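Nermin Canpolat has read the Clesholm rules for hand-held grippers, all 60 pages, and is not impressed. "It says check the tool before every shift. Fine. Check it for what?"

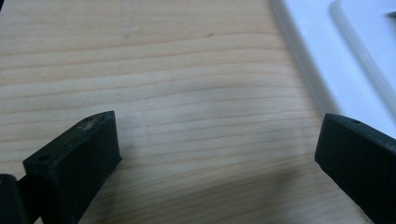

Fingers open, with pale dust on the left one.

She wants a wear limit in writing. "Somebody at Zalldale wipes the pads and signs the sheet. That's a signature – I wouldn't call it an inspection."
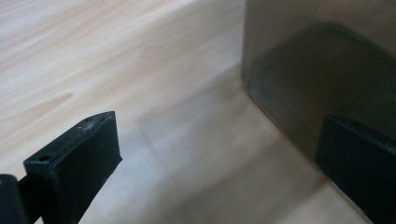

Her other complaint is spacing. The rules ask for a clear work area but give no distance, and she has seen 7 drafts that left it out. Will the next one, due in June, fix that? "I'll believe it when I read it."

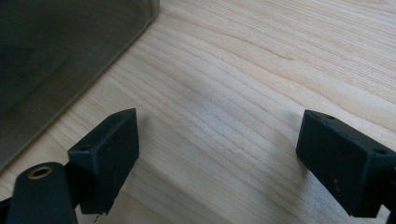
The gripper over bare wood, a dark slab to the upper left.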